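Cumovley Melnyk Blackout Roller Blind

Made to measure, chain or spring, five colors that are mostly dark

Computer rendering: a dimly lit room, gripper in the foreground.

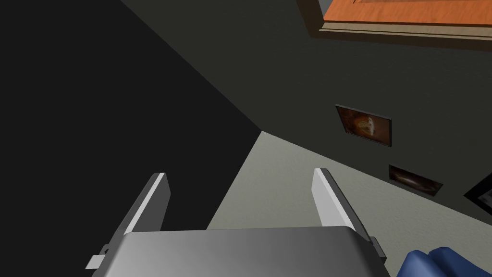

Dimly lit room (computer rendering)

From $368, made to order
Ships in 2 weeks, longer in December, when everyone remembers they have guests coming

Overview

The Melnyk is a blackout blind for people who have already bought a blackout blind. You know the kind. The fabric was black, the packaging was confident, and at five in the morning a bright stripe came down each side of the window and landed on your face.

Fabric was never the hard part. Plenty of cheap cloth will stop daylight if you hold it up to a lamp in the store. Light comes in around the edges, over the roller and under the bottom bar, so most of what you pay for in a Melnyk is edges. The blind runs in two side channels lined with brush pile, rolls up into a closed cassette, and closes down onto a sill strip with a soft lip. Installed properly, it makes a bedroom dark enough that you will walk into the dresser. We consider this a feature and can't be billed for your toe.

The fabric

Three-layer woven polyester with a foam backing, matte on the room side and white on the street side. It doesn't rustle. It does have a faint smell for the first day or two, something like a new shower curtain with better manners, and opening the window takes care of it.

Colors: Soot, Wet Slate, Bark, Oatmeal, White. Oatmeal and White block exactly as much light as the others, and we answer that question more than any other. Bark was going to be called Chestnut until Noboru Okabe, who mixes our samples, put it next to a chestnut.

Fabric swatches are free. Please order them. Your screen is lying to you about Wet Slate.

Sizes

Single blinds are made in any width up to 135 inches. Past that the roller starts to sag in the middle, the fabric follows it, and you get a smile-shaped gap at the bottom. For wider windows we make two blinds with a shared center channel. The center channel is visible when the blinds are up. We've tried to make it look intentional.

Measure the opening in three places across and three places down, and send us the smallest number of each. If your three numbers are identical, measure again, as no window we've met is that well behaved. Don't subtract anything for clearance. We do that here, and when customers do it too the blind arrives with room for a cat.

What's in the box

Blind in its cassette, with the fabric already fitted
Left and right side channels, cut to length
Sill strip with soft lip
Mounting brackets and screws for wood
Wall anchors for drywall
Child-safe chain tensioner (chain model only)
Printed instructions, revised by Fergal Conneely after he followed the old ones

Not in the box: a level, a drill, or a second person. You will want all three for anything wider than your arms.

Chain or spring?

The chain model stops wherever you leave it and suits tall or heavy blinds. The tensioner has to be screwed to the wall. It isn't optional, and it isn't decorative either.

The spring model has no chain at all and works by a pull bar. It looks cleaner and goes up with some enthusiasm. Keep hold of the bar on the way.

There is no motorized model. We get asked weekly.

Care

Vacuum the brush channels twice a year with the small nozzle. Wipe the fabric with a barely damp cloth and let it dry fully before rolling it up. Don't iron it. The foam backing melts, and the iron is then also blackout.

Customer comments

"I slept until 10 and missed a delivery. The delivery was the second blind." Nikau Fairweather

"Very dark. The instructions say the job takes an hour. I would like to meet whoever that was." Masaru Hoshino

"Good blind. The side channels are wider than I pictured and my wife noticed. Four stars for me, three for her." Kazuhiro Kamata

Returns

Made-to-measure blinds can't be returned because the window turned out to be a different size. If we cut it wrong, we remake it and pay the freight both ways. Brackets, channels and chains are sold separately on the Spare Parts page.

Warranty: five years on the roller and cassette, two on the fabric. Sun fading on the street side is not covered, being the sun's responsibility.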